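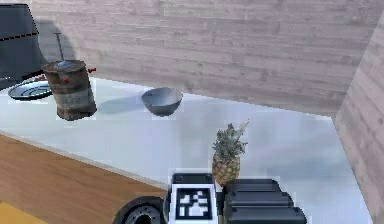
*A simulated kitchen counter, with the gripper near a pineapple.*

**Orindale kitchen robot group agrees on ground rules for simulation**

Anyone who has sat through one of the Orindale group's long and very friendly evenings will be glad to hear that the house rules for simulated testing were finally agreed on 6 Apr 2025, after a month or so of drafts going back and forth (and a good many cups of coffee!).

Under the new rules, a kitchen task has to pass 1000 simulated runs before anyone tries it on a real arm, and the first 40 real runs need two people present, one of them within reach of the stop button. Failed runs go in the log along with the good ones, and published results must say plainly which numbers came from simulation.

"We argued longest over the failures," said Edin Stojanović, who wrote most of the March draft, "and I'm so pleased they stayed in."

Haris Perić had asked for 2000 runs and says he'll cheerfully ask again. The Mirby lab is trying out the same rules, and comments can go to Vasilis Yordanov.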